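[plesness-dev] Re: Clear containers and the rim estimator
Date: 19 February 2024
To: plesness-dev
In reply to: Jonas Marti

Sorry for the slow answer. I wanted to rerun the logs before writing, and the replay tool needed fixing first (separate patch, already on the tracker).

Jonas Marti wrote:

> We are trying to use the rim estimator from Plesness with clear plastic
> jars and it isn't going well. With painted cups and cans it is fine. With
> the jars, the ellipse fit jumps between two solutions, sometimes from one
> frame to the next, and the planner then asks the arm to chase it. We have
> turned the smoothing up as far as it goes. That hides the jumps but makes
> the final approach lag badly.
>
> Questions:
>
> Is the estimator supposed to work on transparent objects at all? The docs
> don't say.
>
> Would it help to mask out everything inside the rim before fitting?
>
> Is anybody running this with Plernen in the loop, or are you all still
> stopping the arm before the last correction?
>
> Jonas

Taking these in order.

> Is the estimator supposed to work on transparent objects at all?

It wasn't written for them. The original code assumes that the strongest closed edge near the expected object position is the rim. On a painted cup that's true nearly all the time. On a clear jar with a screw top it often isn't, and I think your two solutions are the true rim and one of the thread ridges just below it. The ridges are close to the same shape as the rim, a bit lower, and they reflect the room lights strongly. From a wrist camera looking down and across, the two ellipses overlap over a good part of their length. The fitter scores them almost the same and picks whichever has more edge pixels in that frame. A small change in wrist angle moves the highlights and the other one wins.

You can check this without writing any code. Turn on the candidate overlay in the viewer, play a log slowly, and see whether the runner-up sits just under or just over the winner and at nearly the same angle. If it does, you have the same problem we had at Clerham. If the runner-up is somewhere else entirely, say on the table or on the finger linkage, then it's a masking problem and you should look at your gripper model first.

Smoothing is the wrong tool for it. The filter assumes one true position with noise on top. With two stable answers it gives you something in between, where there is no edge at all, and the more smoothing you add the longer it stays there. I'd put it back to the default before trying anything below.

> Would it help to mask out everything inside the rim before fitting?

Some, but it depends on the mask. We tried three versions of it.

The first one masked the inside of the last accepted ellipse. It works while the last ellipse is right. When it's wrong, the mask covers part of the real rim and the fitter can't get back to it. We took this out after a day.

The second one used the segmentation network to find the contents and mask those. The network was trained on opaque objects and does badly with things seen through plastic. Sometimes it labels the contents as the whole object and drops the jar. I don't recommend it unless you have your own training data.

The third one is what's on the branch now. It doesn't mask anything. It runs a fit on each candidate edge, keeps all of them, and then uses the motion of the arm to tell them apart. The wrist pose is known from the joint encoders, so a circle of a given size at a given height above the table should move through the image in a predictable way. The rim and the ridges are at different heights. Over a short move, the predictions spread apart enough to sort them. The candidate that matches the highest circle and has been seen long enough is called the rim.

The contents and any print on the jar matter more than I expected. They have good contrast, so the feature tracker likes them, and it will happily put most of its points on the bottom of the jar. Our test jar has a date printed on it that reads backward through the floor from the camera side, and there is a dark blue fuzzy thing at the bottom. Both attract points. Those points are at the wrong height for the rim, so if you use them to correct the rim position you pull it off. The branch now keeps tracker points in groups by height and only lets the top group vote.
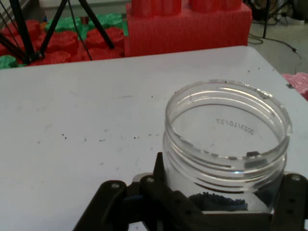
Jonas Marti asked in the follow-up whether the grouping still holds once the fingers are on the jar, given that the jar then moves with the camera and there is no parallax left to use. No, it doesn't hold, and I should have said so in the branch notes.

Once the jar moves with the wrist, every point on it stays put in the image and the heights can't be told apart. The estimator has to stop using motion at that stage. What the branch does is freeze the rim model when the finger position stops changing while the motor current is still rising, and from then on it only checks for slip. The slip check is simple. It compares the tracked points on the jar with where they were at the freeze. If they move together in one direction, it's slip or rotation in the grip. If they move in different directions, something inside the jar is probably shifting, and the check ignores it. It gets that second case wrong when the contents slide as one piece. I don't have a fix for that yet.

You need the finger positions for all this, and the timing of them matters. We use the Ammann driver, which stamps each reading when it leaves the driver and not when it was measured. With the default settings that put our finger data 51 ms behind the images. It doesn't sound like much, but during closing it's enough to freeze the model on the wrong frame. There is a latency setting in the config on the branch. Set it by closing the gripper on nothing, logging both streams, and lining up the moment the fingers stop. The script for that is in the tools folder. Please don't copy our value, it will differ with your bus and your machine.

> Is anybody running this with Plernen in the loop?

Yes, we are, since January. The short version is that it works if you let the planner see the uncertainty and doesn't if you don't.

Before, the estimator published one pose and Plernen treated it as fact. Each new pose caused a replan. With the jumping fits that meant the arm changed its mind on every frame, which I think is the chasing you describe. Now the estimator publishes the candidates with a weight for each, and there's a small adapter on the planner side that does the following:

If one candidate is clearly ahead, plan to it as before.

If two are close together and at different heights, plan a short sideways move that spreads them apart, then look again. We limit this to 4 mm so it stays inside the opening of the fingers.

If that doesn't settle it, stop and report. Do not guess.

The last rule is on by default and I'd like it to stay that way. You can turn it off with a flag, but then please say so when you report results here, or the numbers can't be compared.

As for numbers, I replayed 3,000 frames of clear jar approaches through the old fitter and the branch. I'm not going to post a success rate, because the logs come from one table with one set of lights and I labeled the frames myself. What I can say is that the switching between rim and ridge is gone in all but a few stretches. Those stretches have one thing in common, which is that the arm was hardly moving. With no motion there is nothing to sort the candidates with, so the estimator holds the last answer and lowers its confidence. That's the behavior I want, but if your approach starts from rest right above the jar you'll see it a lot. Start it a little off to the side.

Known problems, so that you don't spend time on them:

The edge detector picks up clutter behind the table when the wrist is tilted far back. Anything big and colorful on the floor past the table edge will do it. There's a workspace crop in the config. Use it.

Dark finger plates against a dark object in the jar can merge into one region. Only the contents label is affected, the rim is fine.

The table height is taken from the config and isn't measured. If it's off, the height groups shift together and the slip check still works, but the rim pose will be off by the same amount.

The viewer crashes if you open a log recorded before the message change. Convert it first.

The branch is called rim-candidates. It builds against the current release and changes one message type, so you'll need to rebuild the planner adapter as well. I would like at least one other group to run it before I ask for a merge. Jonas, if you can send a short log from your setup, with the raw images and the joint states, I'll run it here and post the candidate plots. Please leave the smoothing at default when you record it.

I haven't looked at glass. The plastic jars have an edge that the detector can find at most angles, and I don't know how far that carries over. If someone has glass logs I'd take those too.

Still open on my side is the docs page. It should say which objects the estimator has been run on, and I'll write that up after the message type is settled. Comments on the message layout are best made on the tracker, under the candidate message ticket.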